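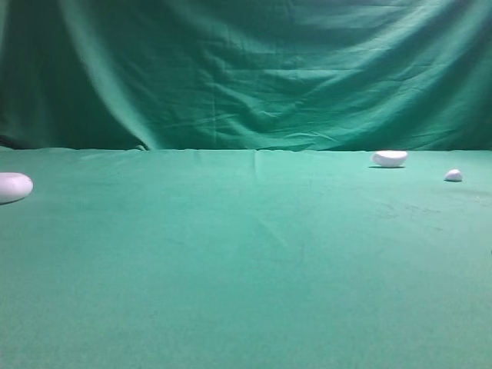 A lista serve para a verificação mensal da sala de reembalamento de suplementos da Fedico, onde passamos cápsulas e comprimidos de embalagem grande para frascos de venda. Está preenchida com o que foi visto em abril, durante a manhã, por mim (Irja Kokkonen) e pelo Joar Dalen. Os pontos repetem os da folha anterior, com dois acrescentos no fim. O primeiro diz respeito a têxteis: um pano verde-azulado pendurado como fundo, com rugas, vincos e dobras em várias direções, tem muitas pregas onde o pó fino pode assentar, e a folha antiga só perguntava por superfícies lisas.

Marcação: **C** conforme, **NC** não conforme, **NA** não aplicável.

## 1. Receção e identificação

- [x] **C** – Lotes com etiqueta do fornecedor legível.
- [x] **C** – Data de validade transcrita para a ficha de entrada.
- [ ] **NC** – Certificado de análise arquivado antes da abertura do saco.
 - *Comentário:* falta o certificado de um lote de magnésio da Cerkside. O saco estava fechado e ficou em quarentena na prateleira de baixo. A Märta Berge pediu o documento por correio eletrónico.
- [x] **C** – Produtos com ferro separados dos restantes e com aviso próprio na prateleira.

## 2. Armazenamento

- [x] **C** – Temperatura da sala dentro do limite. Leitura às 9h30: 19 °C.
- [ ] **NC** – Registo de humidade sem falhas.
 - *Comentário:* há 4 dias sem anotação. O aparelho funciona e a pilha é nova. Passa a anotar quem abre a sala, e a rubrica é obrigatória.
- [x] **C** – Óleos (ómega-3, vitamina D em gotas) guardados ao abrigo da luz.
- [x] **C** – Nada pousado diretamente no chão.
- [ ] **NC** – Probióticos no frigorífico, com termómetro visível.
 - *Comentário:* o termómetro estava atrás das caixas da Jindia e era preciso tirá-las para o ler. Mudámo-lo para a porta, mas a leitura da porta não é igual à do fundo. Comprar um com sonda.

## 3. Alergénios e contaminação cruzada

- [x] **C** – Ordem de trabalho do dia afixada, com os produtos sem alergénios em primeiro lugar.
- [x] **C** – Colheres e funis marcados por cor.
- [ ] **NC** – Funis sem fissuras.
 - *Comentário:* 2 funis com fissura junto ao bico. Foram para o lixo na altura. O stock de substituição chega para já.
- [x] **C** – Glucosamina (crustáceos) manuseada em último lugar e com limpeza completa a seguir.
- [x] **C** – Cápsulas de gelatina e cápsulas vegetais em recipientes diferentes.
 - *Comentário:* os recipientes são iguais e só a tampa muda. O Joar acha que chega. Eu preferia recipientes de formato diferente, porque as tampas trocam-se na lavagem. Fica para decisão da Gunnel Åberg.

## 4. Rotulagem

- [x] **C** – Dose diária recomendada e aviso "não exceder" presentes.
- [x] **C** – Aviso "manter fora do alcance das crianças" presente.
- [ ] **NC** – Menções "vegan" e "vegetariano" confirmadas com a ficha técnica.
 - *Comentário:* um rótulo de vitamina D dizia "vegan" e a ficha indica lanolina. Retirámos 6 frascos que ainda não tinham saído. O modelo do rótulo foi corrigido no computador, mas é preciso destruir as folhas já impressas que estão na gaveta.
- [x] **C** – Número de lote do frasco igual ao do saco de origem (verificado por amostragem).

## 5. Pessoas

- [x] **C** – Touca, luvas e bata fechada.
- [x] **C** – Máscara durante a transferência de pós.
- [ ] **NC** – Formação em dia.
 - *Comentário:* o Ebbe Sundqvist ainda não fez o módulo de alergénios. Até lá, trabalha só na rotulagem.
- [x] **C** – Saída desimpedida e extintor acessível.

## 6. Pontos novos

- [ ] **NA** – Têxteis na zona de trabalho (panos, cortinas, resguardos) com data de lavagem registada.
 - *Comentário:* começa a contar no próximo mês. Lavar sem amaciador, guardar em saco fechado. Se vierem muito vincados, passar a ferro antes de pendurar. Não sacudir dentro da sala.
- [ ] **NA** – Balança verificada com peso padrão antes do primeiro lote.
 - *Comentário:* o peso está encomendado à Åberg. Quando chegar, guardar na caixa própria e pegar sempre com luvas ou pinça.

## Ações em aberto

| Ação | Quem |
|---|---|
| Certificado do magnésio | Märta |
| Termómetro com sonda | Joar |
| Destruir rótulos antigos de vitamina D | Irja |
| Módulo de alergénios | Ebbe |
| Recipientes de formato diferente, sim ou não | Gunnel |

O saco em quarentena não se abre sem o certificado, mesmo que haja encomendas à espera. Quem fechar uma ação escreve a data e rubrica à frente do nome, na cópia em papel que está na porta.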